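Keep the dull checks in the planner

Our team at Vestgate spent most of the spring arguing over one question: should a learned policy decide on its own when a grasp is good enough, or should a separate check have a say? I think the separate check should stay, and I think most small teams drop it too early.

The case against it is fair. Pledine, our planner, carries 176 hand-written rules, and some of them are older than the arm we run it on. Every rule is a place where the code can be wrong. A policy trained on demonstrations has none of that baggage, and it handles a can and a straw on the same table without being told they differ. 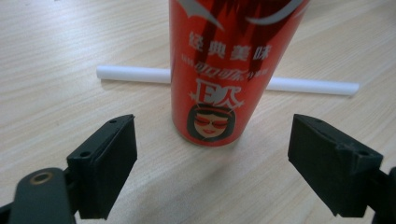
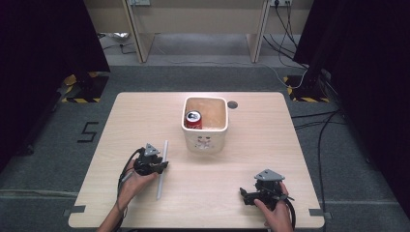

What the demonstrations leave out

We trained on 476 of them. People are careful with their hands, so the set has very few bad approaches in it. The policy learned the good ones well and had little idea what to do when the fingers came in at a poor angle. It closed anyway. A width check of 10 lines would have stopped it – and it did, once we put it back.

Tesunis, our logging tool, made this easy to see. Rainer, the older viewer, hid it, as it only drew the final pose.

I would cut most of the old rules. I would keep 7, all of them about contact and reach, and run them outside the model where anyone on the team can read them. The cost is a little speed on each cycle – we can live with that.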